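Sound Assistant (Location and Post), Documentary Feature
Griffiths Pictures, Nernmont
Posted April 11, 2020

Griffiths Pictures seeks a sound assistant for Fekow, a feature documentary on the last season of a traveling cinema. The contract runs 80 days, starting in June. Most of the work is at our cutting rooms in Nernmont, with two trips to Zesen for pickup interviews and room tone.

The assistant reports to the supervising sound editor. Duties include syncing production audio to picture, logging takes, cleaning dialogue, and keeping the session files in order. The project currently holds 1,459 clips, of which 361 have no matching slate and must be synced by waveform or by eye.
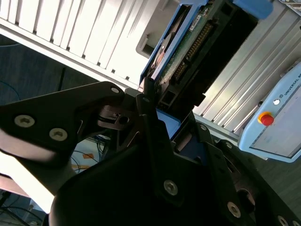
On location the assistant will run a two-channel recorder, place lavalier microphones, and operate a boom. Interviews are shot single-camera at 24 frames per second. Audio is recorded at 48 kHz, 24-bit, and backed up to two drives before the end of each shooting day.

Required: at least one finished credit in sound, on a short or a feature; working knowledge of timecode; a valid driver's license. Experience with archive material on optical or magnetic track is useful.

Pay is weekly, at the rate listed in the application pack. Travel and lodging in Zesen are covered. Equipment is supplied, except headphones.

Send a resume, a credit list, and one sound sample under five minutes to the Griffiths production office. State which parts of the sample are your own work. Applications without a sample will not be reviewed.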